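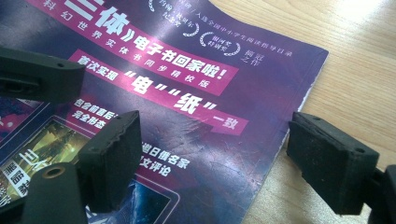
Hand-held gripper over a glossy magazine, magazine sorting station.

Prarent Open Day: Frequently Asked Questions

What is shown at the magazine station?
An operator works at a table with two hand-held grippers, one per hand. The task is to move magazines into a divided file holder. Recordings of the task are later used to train the Bredberg arm.

Why magazines?
They are thin, flexible and glossy. A rigid box is easier to grip and tells us less about finger pads.

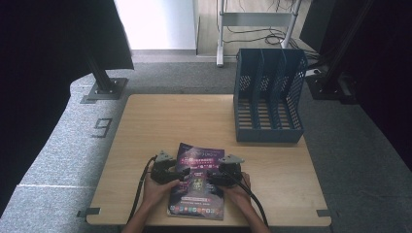 Both grippers are used on larger items. A single gripper is allowed for anything the operator can lift by one edge without bending it. The holder has four slots, and the operator fills them in any order.

Can visitors try the grippers?
Yes, in groups of up to 6. Each turn lasts 4 minutes. Remove rings and watches first. Keep clear of the cables.

Is the arm itself running?
Twice a day, in the Drindine hall. It runs at reduced speed and visitors stay behind the line.

How much data does one task need?
For this one, more than 900 recorded attempts. Failed attempts are kept and labeled.

Can I take pictures?
Yes, without flash.

When is the next open day?
In September. Registration opens on this page.

Page updated 2022-03-15

Comments (3)

gearlash
Is the Liang building entrance open for this, or only the main one?

Prarent open day desk
Main entrance only. The Liang side needs a badge.

tmw_04
Do you publish the pad material? Ours wear out fast on coated paper.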